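Trikurdale Household Automation Pilot
Progress report to the Ostville Fund
Second half-year, submitted Mon 14 December

Summary

The grant asks us to say whether a machine with two simple grippers can take over small household chores, and which ones. Our answer at the end of this period is that it can do a few of them under supervision, slowly, and that none is ready to be left alone in a home. We had hoped to report four chores at the level we call "usable." We are reporting two. Spending is in line with the plan.

Work since the July report

In July we were working with six chores. We dropped folding hand towels in the first month, as agreed by phone, and put the time into tidying chores, where the objects keep their shape. The current list is putting small bathroom items into a basket, sorting cutlery into a tray, loading light items onto a low shelf, wiping a counter, and emptying a small wastebasket.

Demonstrations are recorded by people working with hand-held grippers. The control software, Menus, is trained on these recordings. We collected 2819 demonstrations in the period. After review we kept 1204 of them for the tidying chores and 1032 for the other work. The remainder were rejected, mostly for bad timing between the two hands or for missing stretches in the position data.

The rejection rate is higher than we want. Most rejected recordings come from the first six weeks, when we had new operators and no written procedure. There is now a two-page procedure, and each new operator does a half-day of practice before anything is kept.

Results by chore

Basket tidying. Usable under supervision. The trained system was given 254 test runs and finished more than three quarters of them without help. Items with a firm handle, such as brushes and combs, gave the least trouble. Flat items lying directly on the table gave the most, and a bar of soap was dropped from the test set after repeated failures. A person clears a table of six items in well under a minute. The machine takes several minutes.

Low shelf. Usable under supervision, with light boxes and plastic bottles only. It places things too close to the front of the shelf and we are correcting this in training.

Cutlery. Not usable. Spoons and forks are picked up well enough when they are apart. When they overlap, the grippers tend to take two together or push the pile across the table. We changed the finger pads once and saw a small gain.

Counter wiping. Not usable. The motion is fine on a dry surface. The machine has no good way of telling whether the counter is clean, so it either stops early or repeats the whole pattern.

Wastebasket. Too early to report. Only a small number of demonstrations has been made.

What this means for homes and shops

The original proposal named two possible settings: a private home and the stockroom of a small shop. We now think the stockroom is nearer. The items there are more alike, the shelves do not move, and staff are close by if something is dropped. In a home, the same chore changes from day to day. A basket is on the other side of the sink, or it is already full, or somebody has put a wet cloth over it. Our test runs include some of this variety but not enough to support a claim about real homes.

Speed is the other limit. For a chore that takes a person a minute, very few people would set up a machine, watch it, and put it away again afterward. We would not recommend that the Fund describe any of the current results as labor-saving.

Equipment

Gripper fingers are a wear item. We went through more sets than budgeted in the first three months and have moved the supply to Saraç, which makes the same part at a lower price with a longer lead time. We now keep four spare sets on hand. Cables remain the most common cause of a lost session. A strain relief has been fitted at the wrist and we will report on it next time.

One workstation was out of use for nine working days while its computer was repaired. The schedule was made up by running a second shift on the other station.

Budget

Staff costs are slightly under plan, as one operator post was filled a month late. Equipment is slightly over, for the reasons given above. We ask permission to move the unspent staff amount to equipment. No change to the total is requested.

Plans for the next period

Collect more demonstrations with baskets and trays in different positions and partly filled.
Repeat the basket tests with people who have not worked on the project placing the items.
Decide by the midpoint of the period whether to continue with cutlery.
Run a two-week trial in the Ostville stockroom, low shelf chore only, with one of our staff present at all times.
Start timing every test run from the first movement, so that speed can be compared between chores.

We would welcome the Fund's view on the cutlery decision before it is made, as that chore was named in the original award.

Work on the basket chore

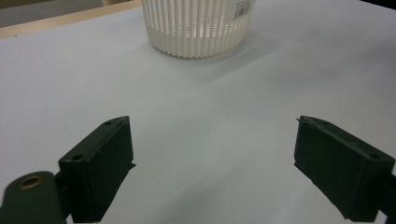
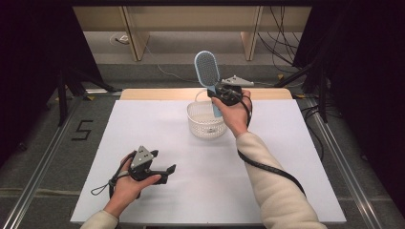 Basket tidying at the Trikurdale site. Second picture: a light blue hairbrush held over the basket.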